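Members' magazine: print copy stopped coming, can I still get back issues?

Posted in Memberships & Subscriptions

bratex_diver

Hi all, hoping somebody here has been through this. I've been a member of the Dundden dive club for a few years and the best part for me was always the printed magazine. I keep every issue on a shelf by my desk and go back to the wreck articles all the time. Since I renewed in January I've had nothing in the mail, only the email with the download link.
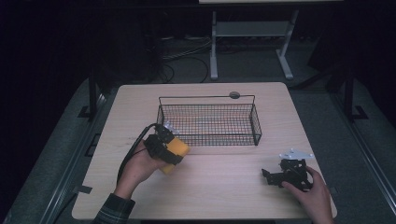
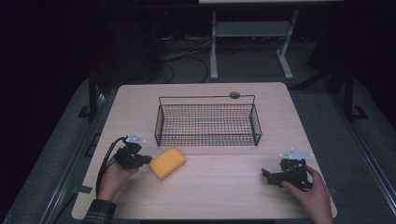
So my first thought was that it got lost, and I waited. Then the next issue came out and same thing – email, no envelope. I logged in and my account says "Basic" where I'm pretty sure it used to say "Plus." I paid the same 50 dollars I always pay, so did they move the print magazine up a level without telling anyone? And if I upgrade now, will they send me the 2 issues I missed or does it only start with the next one? I don't mind reading on my tablet, but the download opens as a blank page half the time and the maps are tiny. Thanks in advance!

letari_reef

Same thing happened to me! I called on a Wednesday and got a really nice person who explained it. The levels changed names at renewal time. What used to be Plus got split, and if you let the auto renewal go through without picking one, it put you on Basic, and that one is download only. Print starts at the next level up now. It was in the renewal email but way down at the bottom, under the stuff about the photo contest, so I missed it too.

For the back issues, you have to ask. If you just click upgrade on the website it starts you with the next issue and that's it. I upgraded first and then wrote to the membership desk with my member number and the issues I was missing, and they mailed both of them in one envelope. Took 16 days to get to me. They told me they only print 200 extra copies of each issue and once those are gone they're gone, so I wouldn't sit on it if you want the full set for your shelf (I have a shelf too, no judgment).

Oh and check your mailing address while you're logged in. Mine still had my old apartment on it – the address for the magazine is on a separate page from the billing one, and changing one doesn't change the other. I found that out the hard way with the summer issue a while back.

munshi_bubbles

cant help with the print thing, I let mine go digital and never looked back. but the blank page is your browser trying to open the file by itself. save it to the tablet first, then open it in a regular PDF reader app and it should be fine. if it still comes up blank the download probably quit partway, delete it and get it again on wifi. the files are big because of all the photos.

for the maps turn the tablet sideways and zoom in, they get pretty sharp if you give it a second to load

bratex_diver

Thank you both! Saving it first fixed the blank page, so at least I can read the new one tonight. I checked and yep, I'm on Basic, and I did find that line at the bottom of the renewal email. Going to upgrade and write to the membership desk about the missing issues. My mailing address was right, but the phone number was one I haven't had in years, so I changed that too.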